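Home | Ask Me Stuff | Kitchen Science | Make a Mess | Grown-Ups

Last updated 31st October

Why is there always something on the table?

I wiped my kitchen table this morning. I used a damp cloth, I went all the way to the corners, and I was pretty pleased with myself. Then the sun came in through the window and there they were, little pale specks, all over the dark wood! I had eaten nothing. I hadn't even made my toast yet.

So I did what I always do when something bugs me, which is sit down with a cup of tea and get my nose very close to it. If you've ever been told "go wipe the table" and said "but I already did," this page is for you (and you might have been telling the truth).

What are the specks?

Some of them are easy. Crumbs are bits of bread, cracker, cookie or cereal that broke off something bigger. Bread is full of air holes, and the walls between the holes are thin, so when you bite toast those dry little walls snap and the bits go flying. Soft bread bends before it breaks. Toast can't bend much because a lot of the water has been cooked out of it, and that's why a toast eater leaves a lot more behind than a sandwich eater.

But plenty of specks were never food at all. They're dust, and dust is a mixture. Mine has fluff from sweaters and towels and the couch. It has bits of soil that came in on shoes. It has tiny flakes of skin (yours come off all day long and you never feel it, don't worry, you grow more). There can be pollen in it too, and hair, and salt or sugar from cooking, and shreds of paper if somebody has been cutting or erasing nearby. Erasers are terrible for this! I love them and they are terrible.

My neighbor Vusumuzi Mofokeng builds birdhouses, and the dust in his house looks totally different from the dust in mine. His is yellowish and a little gritty. Mine is gray and fluffy because I have two blankets on every chair. You could probably learn quite a bit about a family just from their dust.

How does it get there if nobody drops it?

It floats. The air in a room looks still but it's always moving a little. Warm air goes up, cooler air slides down, people walk through and stir everything around like a spoon in soup. Really small bits of dust are so light that this slow stirring is enough to carry them, and they can hang around up there for hours.

You have probably seen them doing it. When a strip of sunlight comes into a dim room you get those tiny sparkles drifting along. The sparkles are in the whole room, not only in the sunny part. The light is just bright enough there for you to catch them.

Sooner or later most of them land. Gravity pulls on dust the same as it pulls on you, it's just that the air keeps getting in the way. And when they come down they land on whatever is flat and facing up. Shelves. The top of the fridge (have you ever looked on top of the fridge? get a grown-up to hold you up, it's awful). And tables, which are big and flat and right in the middle of where people are moving.

A wall gets far less of it, since there's not much for a speck to sit on. Run one finger along a wall and another along the top of a picture frame and compare.

Why do they show up so well on dark wood?

I've got two tables. The one in the kitchen is dark brown, with a wood pattern all over it, and it is 138 centimeters long. I measured it for the cloth I bought from Povero and the cloth still didn't fit. The other one is a little white thing in the hall. Guess which one looks cleaner.

The white one, by miles! But it isn't cleaner. I tested it. I crumbled one cracker over both and the hall table hardly looked different, while the kitchen table looked like I'd been feeding pigeons.

Your eyes are very good at noticing where light changes to dark. A pale crumb on a pale table sends back nearly as much light as the table around it, so your eyes slide right over it. Put that same crumb on something dark and there's a big jump between the two. We call that contrast. It's why the words on this page are easy to read, and it's why chalk works on a blackboard.

And it works backward too. Pepper disappears on my dark table. I leaned my elbow in a whole pile of it last December and wondered why I was sneezing.

What about the shiny patch?

Lots of tables have a shiny streak on them that slides around when you move your head. Go and try it, I'll wait. Walk from one side of the table to the other and keep watching the shine. It follows you, sort of.

What you're seeing is light from a window or a lamp, bouncing off the table and into your eyes. A smooth surface bounces light a bit like a wall bounces a ball. Throw the ball straight at the wall and it comes straight back. Throw it at a slant and it goes off at a slant the other way. So only one part of the table is in just the right place to bounce the lamp toward you. When you move, a different part is in the right place, and the streak seems to travel. The table isn't doing anything.

Rough things bounce light too, but it goes off in all directions, because a rough surface has tiny slopes pointing every which way. A wool blanket doesn't get a shiny streak. Neither does a paper towel. A varnished table does, since varnish dries into a smooth, hard skin on top of the wood.

Now crouch down so your eyes are nearly level with the tabletop and look across it toward a window. Wow, right? It gets much shinier down there! Light that skims along a surface at a low slant bounces off it more strongly than light that comes down from overhead. Lakes do the same thing when the sun is low.

Smudges

Smudges are their own thing. Your skin makes a little oil, and everything you touch gets some. On a shiny table that thin greasy layer changes how the light bounces, so you get a dull patch in the shine. Look at it from above and it might vanish completely. My niece Javiera drew a whole cat on my table with one buttery finger and I didn't find it until the evening, when I sat down in the chair across from the lamp. There it was. Whiskers and everything.

Those lines in the wood

If your table is made of real wood, the lines and swirls are called grain. A tree puts on a new layer of wood under its bark as it grows, and in places with proper seasons the wood from spring looks lighter and the wood from later in the year looks darker. Slice a trunk straight across and you get rings. Saw it longways into boards and those rings turn into stripes, or long pointy shapes like stretched-out arches.

Some tables only have a picture of wood grain printed on them, with a clear, tough layer over the top. One clue is to hunt for a pattern that repeats. A real tree doesn't make the same knot with the same squiggle beside it over and over. Another clue is at the edge of the tabletop: in one solid board, the lines on top should have something to do with the lines at the end. I spent a very long lunch at the Jilgate café checking theirs and my soup went cold.

Try it: the flashlight hunt

You need a flashlight, a table and a room you can make dark. A dark table is best.

Wipe the table the way you normally would and let it dry. Turn out the lights. First hold the flashlight up high and shine it straight down. Have a good look. Next, lay the flashlight right on the table so the beam goes skimming across the top.

All the specks you missed should suddenly pop out! Each one gets lit up on one side and throws a long skinny shadow on the other, even if it's hardly bigger than a grain of salt. Move the flashlight around to a different edge and look again, because you'll find new ones.

If you want to go further, put out a sheet of black paper and a sheet of white paper, side by side on a shelf where they won't be bumped. Leave them alone for a week. Which one looks dustier? Which one do you think IS dustier? Florin Moldovan's class tried it and had a big argument, and I'm on the side of the kids who said both the same.

So how do you get it all off?

A dry cloth pushes dust around. It can even make things worse on some surfaces, since rubbing can build up static electricity (the same thing that makes your hair stand up with a balloon) and that pulls dust back. A slightly damp cloth is better. Water makes the little bits stick to the cloth and to each other. Too much water, though, and you get streaks, and real wood doesn't like being soaked.

Pick up the big crumbs first. If you start with a wet cloth they go to mush, and I've made that mistake with an entire muffin.

And wipe toward yourself, in lines, with a hand or a plate waiting at the edge. I wipe mine twice a day, so in a year that comes to 730 wipes, and tomorrow the sun will come in and there'll be specks on it again. I've started saying good morning to them. 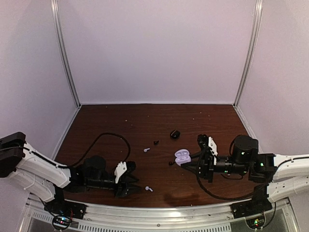

Why does dust come back so soon after you wipe a table?

Dust is always floating in the air of a room people live in. Walking around, opening doors and sitting down on soft furniture stir up more of it, and the bits keep settling on any flat surface, including one that has just been cleaned.

More from Ask Me Stuff
Why does toast smell so good?
What is a shadow made of?
Where do lost socks go?
Why do balloons stick to the wall?
How do trees know it's spring?
Can you see air?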